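Ticket: Second order of hand-held grippers, Rakine model – hold or release?
Queue: Equipment and purchasing
Opened by: Emlyn Morgan
Assigned to: Hideaki Tsuchiya
Opened: July 30, 2021
Priority: Normal
Status: Open, waiting on supplier

Summary

The purchase request asks for 20 more Rakine grippers at $548 each, plus a box of spare pads and pins. I've been asked to sign it. I'm not signing it yet, and I'm putting my reasons in the ticket so I don't have to repeat them by email.

The request says the units are "proven on household tasks". I went looking for the proof and found a one-page sheet from the supplier, Atance, that talks about rigid parts: cups, boxes, a tool handle. Our work plan for the rest of the year is clothing and bedding. A padded jacket on a soft bed is a different job from picking up a mug, and I'd like to know how the pads grip slippery fabric before we own 20 more pairs of them.

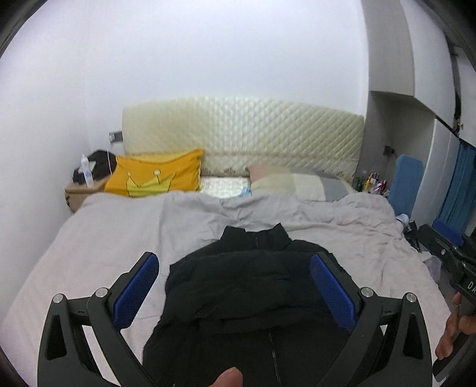

My other worry is how we got to the number 20. The grippers are used two at a time, one in each hand, so 20 units is ten working pairs. We have booked people for six. I asked where the other four pairs come in and was told "growth". That isn't a line in any budget I've seen.

Log

Entry 1 – Emlyn

Asked Atance for pad wear figures on fabric. They sent the same sheet again with a new cover page. Asked a second time and named the things we handle: quilted jackets, blankets, pillowcases. No reply so far.

Entry 2 – Hideaki

I think you're being hard on the sheet, but fair enough about fabric. From our own units: the blue pads come off with a small driver and the swap is quick. What I can't tell you is how many hours we get out of a set, as we never wrote down when they were fitted. I've started a card for each gripper as of this morning.

The pivot pins are a separate matter. Two of our units had play in a joint when I went through the shelf. Both still open and close. I tightened one and left the other as it was, so we can see whether it gets worse.

Entry 3 – Emlyn

Thanks. "We never wrote it down" is more or less my point. We are being asked to budget for spares with no idea of how fast we go through them. The request has $105 per pad set. If a set lasts a month, the pads will overtake the price of the gripper well before December. If it lasts a year, the line is far too big. Either way somebody guessed.

Entry 4 – Hideaki

I guessed. I took the supplier's suggestion and rounded it up.

On jackets in particular: the puffy ones are fine to pinch at a seam or a fold. Smooth panels are harder, and zippers are what I'd watch, as metal teeth can't be good for a textured pad. I'd want a zipped garment in any trial we run. The wide view from the gripper camera is good enough to check afterwards where the fingers were, so there's no need to pay for the extra overhead camera in the request. You can strike that one.

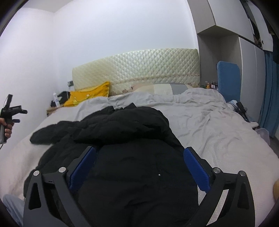
Quotes compared

Rakine, through Atance: $548 a unit, pads extra, freight extra. Warranty covers "normal use", which they haven't defined. No loan units.

Mạch: dearer per unit, but the first pad set is included and they'll lend us one pair for a trial. Hideaki says the mount is different, so our present cameras would need a new bracket. No price on the bracket yet, and I won't treat it as free.

Olano: refurbished stock only. Cheap. They couldn't tell me how the used joints had been checked, and I stopped there.

Entry 5 – Emlyn

What I would sign today:

1. Two Rakine units, one pair, as a shelf spare.
2. Six pad sets, each logged on Hideaki's cards from the day it is fitted.
3. The loan pair from Mạch, provided they pay the return freight.

What I won't sign is the full 20, the overhead camera, or the "setup and training" line, which has no hours against it and nobody's name on it.

Entry 6 – Hideaki

Can live with that. One objection – if a pair fails while the Mạch units are out on trial, we have a single spare pair and then we're stuck waiting on freight. I'd ask for four Rakine units.

Entry 7 – Emlyn

Four is all right if Atance will hold the price on the remainder until December in writing. A phone call won't do. I've asked them for that, and for the third time about fabric wear.

Purchase request sent back for changes. Ticket stays open until Atance answers both questions or Hideaki has a full month of pad cards, whichever comes first.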